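Status: usable, with reservations. Read "What this data can't tell you" before you quote any number from it.

# gasta-plate-compare

Two-arm tabletop episodes recorded to compare finger pads and controllers on small objects sitting on, or coming off, a metal plate. Maintained by Ginette Charpentier. Controller code and most of the arguing by Didier Vidal.

We started this because every pad we tried came with a claim that it was "better on shiny things," and we couldn't find a test we believed. We're not sure ours is one either. It is at least written down.

## What's in it

| Item | Value |
|---|---|
| Episodes recorded | 2,000 |
| Episodes kept | 1,113 |
| Kept episodes with both arms in contact | 591 |
| Pad and controller combinations | 4 |
| Arms | two, same table, facing each other across the work area |
| Task families | `lift`, `slide`, `plate_carry`, `swap` |

The gap between recorded and kept is large and we get asked about it. Most of the drops are sync faults: camera stamps and joint stamps drifted apart, and we didn't trust any repair we tried. The rest are operator errors, such as starting before the reset was done. Failed grasps were **not** dropped. If you find a dropped episode that looks like a plain failed grasp, open an issue, because that would be a bug in the filter and it would flatter the results.

## The four combinations

- `A`: stock pads, position control
- `B`: stock pads, Brunet controller
- `C`: Irton pads, position control
- `D`: Irton pads, Brunet controller

"Brunet" is our name for Didier's controller. It closes until the motor current rises past a threshold, holds there, then backs off a little. He calls it force-aware. I call it current-aware, and the difference matters on a gripper with this much friction in the drive. The same threshold gives a different squeeze depending on how far open the fingers were when they met the object. We never measured squeeze directly. Nothing in the files is a force, whatever the column name in the older branch says.

Irton pads are cast in our shop in small batches. Batches differ. The batch letter is stored per episode in `pad_batch`, and I'd like people to use it before they tell me the pads are worse on round objects.

## Layout

```
gasta-plate-compare/
 episodes/
 ep_XXXX/
 meta.json
 joints.parquet
 wrist_left.mp4
 wrist_right.mp4
 table.mp4
 splits/
 by_pad.json
 by_object.json
 tools/
 check_sync.py
 summarize.py
 CHANGES.md
```

Fields in `meta.json` that trip people up:

- `outcome`: `ok`, `drop`, `miss`, `stuck`, `aborted`. Set by the operator with a foot switch, then checked on video by a second person. Where the two disagreed, both labels are stored and `outcome` holds the second one.
- `combo`: `A` to `D`, as above.
- `first_contact`: which arm touched first, from motor current. Unreliable for very light objects.
- `plate_moved`: hand-labeled. Blank means unlabeled, **not** false.
- `threshold`: present only for `B` and `D`. Do not fill it with zero for the others and train on it. Somebody did.

## Running the checks

```
python tools/check_sync.py episodes/
python tools/summarize.py --group combo --outcome ok
```

`summarize.py` will happily print a success rate for any grouping you ask for, including ones with hardly any episodes in them. It used to hide small groups. Didier took that out, I put it back, and we settled on a warning line at the bottom of the output. Please read the warning line.

The sync checker compares motion onset in the wrist video with motion onset in the joints. It's crude. It catches a steady offset well and a slow drift badly, so a pass means "no obvious fault" and I wouldn't lean on it harder than that.

## What we expected and what we got

The sales pitch for current-based closing was that it would handle a mixed set of objects without per-object tuning. On the soft and ridged toys it did look better than position control. On hard round objects I can't see a difference I'd defend. Combination `D` comes out ahead on the pooled table, and that pooled table has been pasted into at least one slide deck. It shouldn't have been. `D` was recorded last, by operators who had already put in weeks on the other three.

Didier's view is that the practice effect is small, as the operators were experienced before we began. He may be right. We have no way of checking with these recordings. A fair test would mix the four combinations in random order within each session, and swapping pads takes long enough that we didn't do it. That was a scheduling decision and the data has to carry it.

Wrist cameras were less of a problem than I'd feared, with one exception. Late in an approach the fingers cover most of what you'd want to see, so anyone hoping to predict slip from wrist video alone should look at a handful of clips first. The table view holds up better.

## Objects and the plate

The plate was my idea and I've been told more than once that it's a bad one. Polished steel throws back colors and highlights, and a segmenter we tried (Sestora, our in-house one, default settings) kept finding objects in the reflections. I still think it belongs in the test. Kitchens have shiny surfaces in them, and a method that only works on matte gray foam hasn't earned much.

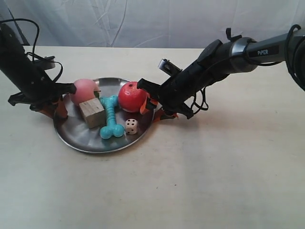

Object choice is the part of this set I'd defend least. Two balls, a wooden block, a rubber bone and a die give a decent spread of shape and surface, but they make a poor list if you want to say anything about weight or about things that deform in use. They also crowd each other. With the bone lying right beside the block and the die on its other side, a finger that comes in low for one has a neighbor to deal with, and a miss may say more about the layout than about the pad. The glossy red ball is the one I'd look at first when comparing pads: one orange pad against its lower side, fingertips already over the rim, and very little room to correct. The pink ball has a duller, more rubbery look, so please don't merge the two into a single "ball" class. `by_object.json` keeps them apart on purpose. An earlier split didn't, and it made stock pads look better than they are.

Layouts were set by hand from a printed sheet and then nudged. The sheet index is in `layout_id`. The nudges aren't recorded anywhere, so two episodes with the same index are similar and no more than that.

## What this data can't tell you

1. Which pad is better in general. There are two pad types, one of them homemade.
2. Anything about force. See above.
3. Anything about wear. Pads were replaced when they looked bad to whoever was on shift, and the replacement log has gaps through most of August.
4. How a policy does under changing light. The backdrop is plain white fabric and the lamps stayed where they were.
5. Whether two arms beat one. Single-arm episodes here come from `lift` and `slide`, two-arm ones mostly from `plate_carry` and `swap`. Comparing across them compares tasks.

I've reviewed a writeup that used this set for number 5. Please don't send me another.

## Splits

`by_pad.json` holds out one pad type. `by_object.json` holds out one object at a time. There is no random split, on purpose: neighboring episodes share a layout and often differ by a nudge, so a random split leaks badly. If you need one for debugging, make it yourself and keep it out of tables.

## Known problems

- Left wrist video in some early `A` episodes has a few repeated frames. Flagged as `dup_frames`.
- Joint zero on the right arm was redone partway through. Use `calib_version` and don't mix versions if you care about absolute pose.
- `stuck` was used inconsistently. One operator used it for any jam, another only when the arm had to be powered down. I've stopped trying to fix this.
- The die is small enough that `first_contact` is close to noise for it.

## Changes we'd accept

Relabeling of blank `plate_moved` fields, with a note on who labeled what. A better sync check. A second read of the `drop` labels on the red ball by somebody who doesn't work here. Pull requests that add a leaderboard will be closed.

Questions about the controller go to Didier. Complaints about the filter go to me, with the episode number, please.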